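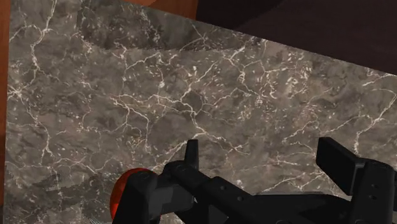

Gray marble countertop with cream-white veining, computer rendering.

Stone Care Technician (Residential and Light Commercial)
Rivano Surface Services, Sellville
Full time, permanent. Ref. 744

Rivano restores and maintains natural stone in kitchens, bathrooms, lobbies and small retail premises. The Sellville branch covers the city and the Lumcombe area. We are adding one technician to the countertop team. The position reports to the branch supervisor.

Scope of work

Most jobs are marble, with a smaller share of limestone, travertine and granite. Typical tasks:

- Inspection of surfaces on site, including identification of stone type, existing finish and any earlier resin or sealer
- Removal of etch marks, scratches and water rings by wet honing
- Polishing to match the surrounding finish
- Poultice treatment of oil, rust and dye stains
- Filling of chips and open veins with tinted epoxy or polyester
- Application of penetrating sealers and water absorption checks after curing
- Re-caulking at backsplashes, sinks and wood trim
- Completion of the job sheet before leaving the site

Technicians work alone on single-kitchen jobs and in crews of 2 on lobbies and floors. Slabs are not cut or installed by this team. Fabrication is handled by the Lumcombe shop.

Requirements

- Two years of paid work in stone restoration, stone fabrication, tile setting or terrazzo
- Working knowledge of diamond abrasives, from coarse metal-bond to fine resin-bond pads
- Ability to tell an etch from a stain and to select a treatment accordingly
- Valid driver's license
- Ability to lift 50 pounds and to kneel or stand for long periods
- Basic written English for job sheets and customer notes

Useful but not required: color matching of fillers, experience with honed dark marble, experience with the Sjöberg variable-speed polisher. Training on the Sjöberg machine is given in the first month.

Hours and travel

The working week is Monday to Friday. The van is loaded at 7:15 a.m. and most routes finish by 4 p.m. Lobby work is done in the evening and is scheduled at least one week ahead. Travel between sites is paid time. Overnight stays are rare and are paid at the standard company rate.

Pay and benefits

Hourly pay depends on experience and is confirmed in the written offer. Overtime is paid at time and a half. Technicians who complete the first year receive a payment of $4,000. The company supplies the van, machines, abrasives, respirator, knee pads and work clothing. Health coverage begins after the probation period. Paid vacation accrues from the first day.

Selection

Applicants who meet the requirements will be invited to a practical test at the Lumcombe shop. The test piece is a marble offcut with one etch mark, one oil stain and one edge chip. The applicant states a treatment for each, then hones and polishes the etched area. Tools and protective equipment are provided. The test is paid at the entry hourly rate. Tests are held on Wednesday mornings.

How to apply

Send a resume and a short list of recent jobs, giving stone type, defect and method used, to the Sellville branch office. Before and after photographs of one job may be included. Quote reference 744. Applications close at the end of June. Applications without the list of jobs will not be reviewed.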